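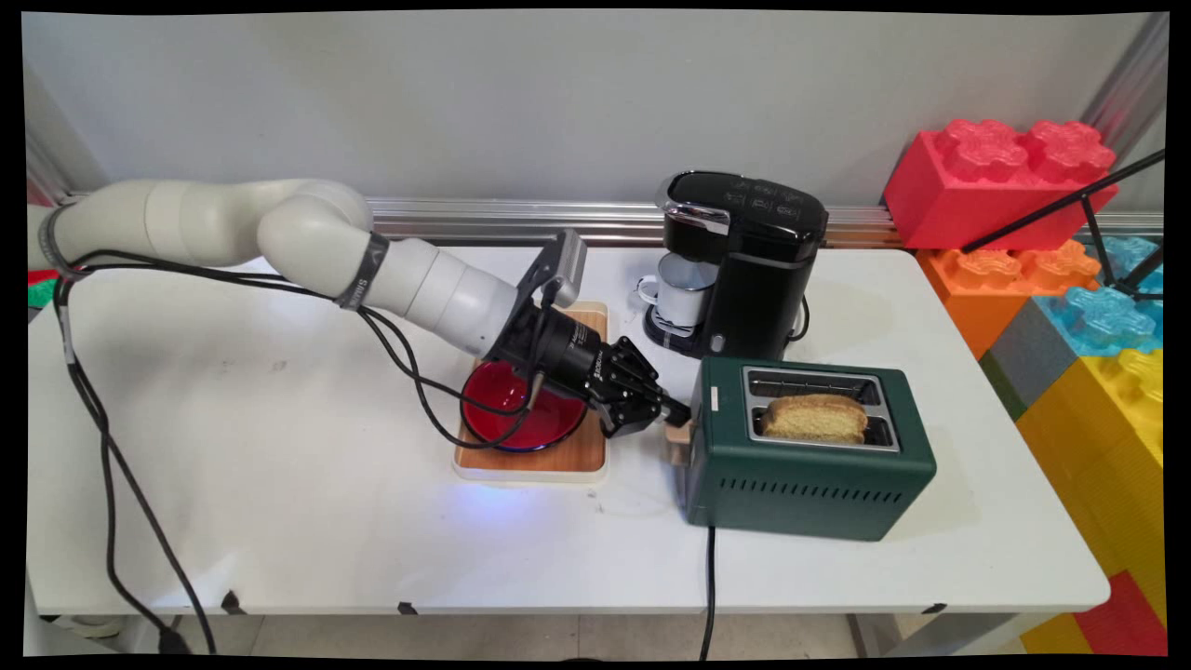 Braun nach Widerstand

Warum sich die Technik des Toasters seit Jahrzehnten kaum verändert und an welchen Stellen sie trotzdem versagt

10. Januar 2025

Ein Toaster ist elektrisch betrachtet ein Heizwiderstand mit Zeitschalter. Der Strom fließt durch einen flachen Draht, meist aus einer Nickel-Chrom-Legierung, der auf Platten aus Glimmer gewickelt ist. Glimmer isoliert, hält hohe Temperaturen aus und lässt sich in dünnen Tafeln stanzen. Der Draht glüht orangerot und gibt einen großen Teil seiner Leistung als Infrarotstrahlung ab. Den Rest übernimmt die erwärmte Luft, die zwischen Brot und Heizfläche aufsteigt.

Die Strahlung dringt nur in die äußerste Schicht der Scheibe ein. Dort verdampft zunächst das Wasser. Solange noch genug davon vorhanden ist, bleibt die Oberfläche in der Nähe von 100 Grad Celsius, und die Farbe ändert sich kaum. Erst wenn die Randschicht trocken ist, steigt die Temperatur schnell an. Oberhalb von 140 Grad läuft die Maillard-Reaktion zügig ab, bei der Aminosäuren und reduzierende Zucker zu braunen, aromatischen Verbindungen reagieren. Bei noch höheren Temperaturen setzt die Verkohlung ein.

Daraus folgt die bekannte Eigenart des Vorgangs: Lange passiert scheinbar nichts, dann sehr viel in kurzer Zeit. Zwischen hellem Gold und deutlich zu dunkel liegen bei einer dünnen Scheibe oft nur wenige Sekunden. Ein Gerät, das allein die Zeit misst, arbeitet also ausgerechnet in dem Bereich ungenau, auf den es ankommt.

Die Zeit und ihre Stellvertreter

Ältere Konstruktionen lösten das Problem mit einem Bimetall. Zwei fest verbundene Metallstreifen dehnen sich unterschiedlich aus, der Verbund biegt sich und löst nach einem bestimmten Weg die Verriegelung. Der Vorteil liegt darin, dass die Temperatur im Gehäuse in das Ergebnis eingeht. Der Nachteil ist die Streuung. Ein Bimetall altert, seine Einbaulage verschiebt sich, und nach dem ersten Durchgang ist es noch warm.

In den meisten heutigen Geräten sitzt eine kleine Platine mit einem Zeitgeber. Ein Kondensator wird über einen verstellbaren Widerstand geladen. Erreicht die Spannung einen Schwellwert, schaltet die Elektronik den Haltemagneten ab. Der Drehknopf mit den Ziffern verändert somit eine Zeitkonstante. Eine Bräunungsstufe im eigentlichen Sinn kennt das Gerät nicht, und die Ziffern sind auch keine Minuten, obwohl sich diese Annahme hartnäckig hält. Die Skalen verschiedener Hersteller lassen sich nicht miteinander vergleichen.

Beim zweiten Durchgang ist der Schacht bereits heiß, und dieselbe Zeit liefert ein dunkleres Ergebnis. Einfache Schaltungen ignorieren das. Aufwendigere enthalten einen temperaturabhängigen Widerstand, der die Laufzeit verkürzt. Wie gut das gelingt, hängt vor allem davon ab, wo das Bauteil sitzt. Auf der Platine am Geräteboden erfährt es vom Zustand der Heizflächen nur mit Verzögerung.

Der Werkstoff Brot

Die größere Streuung kommt ohnehin vom Toastgut. Frisches Weißbrot enthält mehr Wasser als eine zwei Tage alte Scheibe aus der offenen Packung. Gefrorenes Brot muss zusätzlich die Schmelzwärme des Eises aufnehmen. Milch und Zucker in der Rezeptur beschleunigen die Bräunung, weshalb Brioche und Rosinenbrot auf derselben Stufe deutlich dunkler werden als ein mageres Mischbrot. Grobe Poren führen zu einem Muster aus dunklen Stegen und hellen Vertiefungen.

Die Werkstatt Borside hat im November 27 gebrauchte Geräte auf der jeweils mittleren Stufe vermessen, immer mit Scheiben aus derselben Backcharge. Das kürzeste Programm war nach 94 Sekunden beendet, das längste nach 171. Bei 23 Geräten war die zweite Scheibe sichtbar dunkler als die erste. Eine Abhängigkeit vom Neupreis ließ sich nicht feststellen - die beiden gleichmäßigsten Modelle gehörten zu den einfachsten im Feld.

Mehr Leistung, anderes Brot

Eine höhere Leistung verkürzt die Röstzeit, verändert aber auch das Produkt. Bei starker Strahlung bräunt die Oberfläche, bevor nennenswert Wasser aus der Mitte entweichen kann. Die Scheibe ist außen knusprig und innen weich. Bei schwacher Leistung trocknet sie durch und wird zwiebackartig. Der Guvik aus dem Borside-Bestand nimmt 590 Watt auf und liefert erwartungsgemäß ein sprödes Ergebnis. Ein Prakia mit 1.000 Watt kommt bei gleicher Farbe auf eine feuchtere Krume.

Geräte mit zwei Schlitzen heizen drei oder vier Flächen. Bei drei Flächen wird die mittlere von beiden Schlitzen genutzt, ist aber häufig anders bewickelt als die äußeren. Wer nur eine Scheibe einlegt, verändert damit die Verteilung der Wärme. Manche Hersteller markieren deshalb einen Schlitz für den Einzelbetrieb. Der Draht ist zudem selten gleichmäßig gewickelt: Unten liegen die Windungen oft dichter, um den Auftrieb der warmen Luft auszugleichen.

Hebel, Magnet, Feder

Mechanisch besteht das Gerät aus einem Schlitten, der an einer Stange geführt wird und gegen eine Zugfeder nach unten läuft. In der Endlage schließt er die Netzkontakte und legt eine Eisenplatte an den Elektromagneten. Ohne Strom hält der Schlitten nicht. Rastet der Hebel also nicht ein, ist zuerst die Steckdose zu prüfen und erst danach die Mechanik.

Die häufigsten Ausfälle sind unspektakulär. Krümel sammeln sich zwischen Magnet und Eisenplatte, der Luftspalt wird zu groß, die Haltekraft reicht nicht mehr aus. Die Netzkontakte brennen mit der Zeit ab. Seltener bricht der Heizdraht, meist an der Stelle, an der er mit dem Anschluss vernietet ist. Löten scheidet dort aus, weil gewöhnliches Lot bei Betriebstemperatur schmilzt. Quetschverbinder aus Stahl oder Nickel halten, sofern sie sauber sitzen.

Die Reparatur scheitert meist schon vorher. Bei vielen Gehäusen greifen Blechlaschen ineinander, die ein mehrfaches Biegen nicht vertragen. Pringle, ein kleiner Ersatzteilhändler, führt Haltemagnete und Krümelschubladen für eine Reihe älterer Modelle, Heizelemente dagegen kaum noch. Sie sind in Abmessung und Widerstand zu verschieden, als dass sich die Lagerhaltung lohnte.

Für Arbeiten am Innenleben gilt, dass der Netzstecker gezogen sein muss. Je nach Bauart und Steckrichtung kann der Heizdraht auch bei hochgefahrenem Schlitten Spannung führen, wenn nur ein Leiter geschaltet wird. Die Krümelschublade gehört regelmäßig geleert, der Rest fällt heraus, wenn das abgekühlte Gerät über der Spüle umgedreht und leicht geklopft wird. Druckluft treibt Krümel eher in den Magneten hinein.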